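FOR IMMEDIATE RELEASE
9 January 2024

**Kidbridge opens office bag swap, wants your old carrier bags**

Kidbridge, the after-school reading group, starts its winter bag drive today. Short version: bring bags, we fill them with books, kids take them home. Runs through May.

Last year we sent home books in whatever we could find. Ran out of bags twice. This year the target is 4000 book bundles, one bag each, and we are not buying any new ones if we can help it.

"Everybody has a drawer full," said Etenesh Tekleab, who runs the drive. "Empty the drawer. Any color, crumpled is fine. Holes are not fine."

Where to drop off:

- Puvby, front desk, weekdays until 5
- Janjua Dry Cleaning, both stores, ask at the counter
- Any office that signs up as a collection point (see below)

Handles matter. A bundle is four or five paperbacks and a kid has to carry it on the bus.

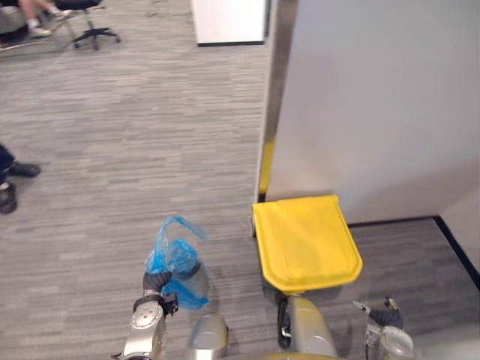
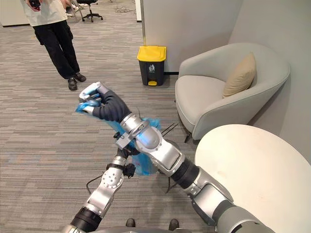 Blue plastic bag, both photos.

## Offices: how to sign up

We need 50 offices. So far Puvby and Tevaletti are in, plus a handfull of smaller ones. Each gets a poster, a sign-up sheet and one pickup a month. Minimum is 100 bags per pickup, otherwise the van trip doesnt pay off. Small office? Team up with the floor above.

Please no trash bags, no produce bags off the roll, nothing that has held raw meat. Paper bags OK if the handles are still on. Flatten them if you have a minute.

Tevaletti ran a trial for us before the holidays and handed over 139 bags. Elias Twal, office manager there, set the bin next to the coffee machine. "It was full by Thursday," he said. "I had to get a second one."

## Books

Still taking those too. Ages 5 to 12, paperback preferred, no textbooks, no library discards with the stamp inside. Spanish titles very welcome, we are short. Same drop-off spots, but keep books and bags separate.

**Press contact:** Etenesh Tekleab, Kidbridge. Interviews by phone most mornings. Poster files on request.

###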